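Nandlow Home Services: Frequently Asked Questions

We get a lot of calls from people who have already been burned by somebody. These are the questions they ask, with the answers we'd want if it were our kitchen.

Do I need to replace my water heater once it hits a certain age?

No. Age is a reason to look at it, and that's all. If a company tells you over the phone that your heater is "past its life," ask how they can tell from there. A tank that is leaking from the body is finished. A tank with a bad valve or a dead element usually isn't.

What does a visit cost?

The visit is $44, whether or not you hire us. We don't take it off the final bill and call it a discount. Plenty of outfits offer a free inspection, and you should wonder who pays for the truck.

How soon can you come out?

Usually within two working days. For no water or active leaking we try for the same day, but we won't promise it in writing, and we'd be careful with anyone who does.

Do you sell the Stuva leak sensor?

We'll install one if you buy it. We don't stock it and we don't get a cut. It can tell you there is water on the floor. It can't fix the pipe, and it won't help much if you're in the habit of ignoring your phone.

Is a yearly maintenance plan worth it?

For most houses, we doubt it. Add up what you paid for repairs over the last few years and compare. We do offer a plan, mainly for landlords with several units, and you can cancel it with a phone call. There is no retention department.

Why is your quote higher than the other one I got?

Could be we're more expensive. Could also be that the other quote leaves out the permit, hauling away the old unit, or the shutoff valve that hasn't turned in years. Ask for both quotes line by line. If theirs is still lower and covers the same work, take it.

What does your warranty cover?

Our labor, for 36 months. Parts are covered by whoever made them, on their terms, which you should read before you need them. "Lifetime" on a box deserves a second look at whose lifetime they mean.

Where are you located?

Our office is on Skakel Road, next to the Phùng building. The counter opens at 8 a.m. and somebody will pick up the phone from then on.

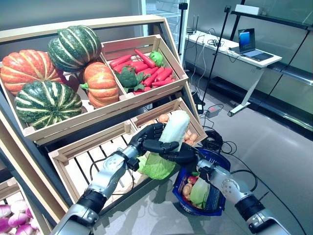
Pumpkins and carrots on the display stand.

Do you offer financing?

Through an outside lender, yes. Get the total you'll have paid at the end, in dollars, before you sign. A low monthly number tells you very little.

Can I do the work myself and have you check it?

Sometimes. We'll look over a faucet or a toilet for the price of a visit. We won't sign off on gas work we didn't do, so please don't ask the technician to make an exception.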